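Lista: automacao-edificios
Assunto: Re: Motorização de estores, orçamento do próximo ano
Data: 1/4/21

Boa tarde a todos,

Respondo por partes à mensagem anterior.

> Temos 87 estores de rolo com corrente no edifício da piscina e nos
> quartos. A Wilero propõe motorizar tudo de uma vez. A Bistitz propõe
> comprar 4 motores para ensaio e decidir em agosto. O controlador
> Gudeta entra nas duas propostas. Faz sentido pagar o ensaio?

Para mim faz. Passámos por isto no Flendgate e o que falhou no nosso orçamento foi o levantamento. Pedimos preço por motor e esquecemos a alimentação elétrica junto a cada vão. Dos nossos estores, 71 não tinham tomada por perto, e a cablagem custou mais do que os motores.

Antes de comparar propostas, registem a operação manual vão a vão: de que lado está a corrente, como está presa em baixo, que largura tem a ombreira e se a calha inferior passa livre do caixilho.

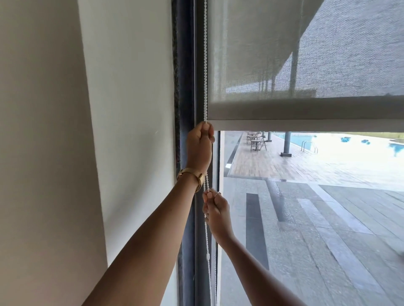 Operação manual com corrente de contas, vão virado para a piscina.

Nos vãos com ombreira de pedra, perguntem à Wilero por onde passa o cabo. A proposta que recebemos na altura dizia apenas "instalação incluída", e a furação foi faturada à parte.

> O motor a bateria resolve a falta de tomada?

Resolve em parte. Contem com as horas de carregamento e com a troca de baterias ao fim de alguns anos. Nós pusemos 1000 euros por ano numa rubrica de manutenção e chegou à justa.

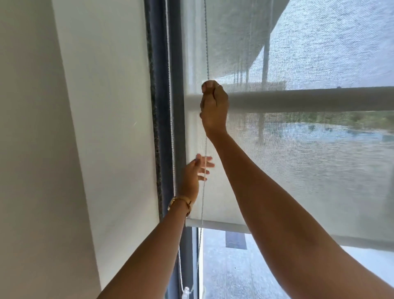 Quanto ao controlador, peçam à Bistitz que o ensaio inclua o Gudeta com sensor de luz, mesmo que só dois dos motores fiquem ligados a ele. Um ensaio feito só com comando de parede não diz nada sobre a parte automática, e é essa que pesa no preço. Peçam também o custo de licença por estore, por escrito.

Eu dividiria a verba assim: ensaio e levantamento este ano, cablagem no início do próximo, motores depois. Os vãos que quase não se mexem podem ficar manuais. No nosso caso ficaram, e ninguém reclamou.

Se quiserem, envio a folha de cálculo que usámos. Tem uma linha por vão e uma coluna para o lado da corrente.

Cumprimentos,
Manutenção Flendgate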